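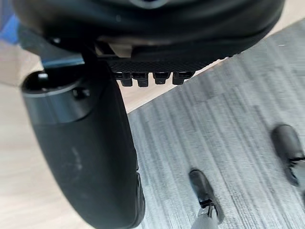
Re: [flatden-kitchens] Lower cabinets, one shelf or two?

Thread index | Previous | Next | Reply | Log in

From: Maarten Van Leeuwen
To: Flatden kitchens list
Message 112 in this thread

Veerle Schouten wrote:

> Hi all, sorry to drag this up again. We're about to order the lower
> cabinets for the Fendport apartment and I can't settle on the insides.
> The default from Cluren is a single shelf at half height. For $275 more
> (that's for the whole run) they'll do two adjustable ones. My husband
> says take the two and stop writing to strangers. My worry is that with
> two shelves the big stockpot won't fit anywhere and I'll end up with it
> on the stove all year, like now.
>
> Second thing, do you keep stuff loose in there or in bins? My mother
> swears by bins. I find I just lose things in bins.
>
> And has anyone had trouble with the doors getting in the way when
> they're open? Our kitchen is narrow.
>
> Veerle

Hi Veerle, no need to be sorry, I love this stuff! I spent half of July with my head inside a cabinet, so you've caught me at the right moment.

We went with one shelf in the middle, and I'd do it again. The stockpot goes on the bottom, the things I use every week go on the shelf, and that's pretty much the whole system. I did price the second shelf (Verstraete wanted more than Cluren is asking you, for what it's worth) and then I stood there with a tape measure and a roasting pan and decided I'd rather have the height. If most of your stuff is plates and bowls, you might come down on the other side. My sister has two shelves and stacks everything flat, and it works great for her, but she doesn't own one pot bigger than her head.

The wood is the same inside and out, with the counter in a light wood too. It looks lovely, but I'll warn you that a cabinet like that gets dim toward the back once you push things in. From a standing position I can't see past the front half of the shelf, so I'm down on my knees a lot. Which brings me to the bin question.

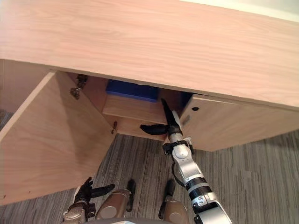 I'm with your mother on this one, with a condition: make it a loud color. Something bright blue at the back of a pale shelf you can spot right away, and a beige basket just disappears. I had beige ones first. I found a bag of lentils in one of them that had moved with us from the old house! Also, don't fill a bin so full that you can't slide it out with one hand, and leave a bit of room at the side for your fingers.

On the doors: yes, they're big when they swing open. A wide door takes up a surprising amount of kitchen, and ours reaches nearly to the floor, so you do learn where to put your shins. If I had a narrow kitchen I'd hinge the door on the side away from where you stand to cook. Tape the swing out on the floor before you order. I did it with masking tape for every door and changed my mind on one. The concealed hinges are nice, by the way, you don't see them at all until the door is open, and mine can be adjusted with a plain screwdriver. Give them a small turn, close the door, look, and do it again. It's fiddly and I got grumpy.

Oh, and ask about the handle holes! Some fronts come with a small round hole already in them and some come blank, and you want to know before you fall in love with a particular handle. I wanted bar handles and ended up with knobs. I like the knobs fine now.

Our total for the lower part came to $857 without the counter, and I put it together myself over up to 8 evenings (I stopped keeping track after the drawer). If Cluren is a lot higher than that, ask them if it includes delivery.

How deep are your cabinets going to be? If they're the shallow kind, half of what I said about the back of the shelf doesn't matter. And measure the stockpot with the lid on, I forgot the knob on top the first time.

Maarten

Last updated: July, 9:40 pm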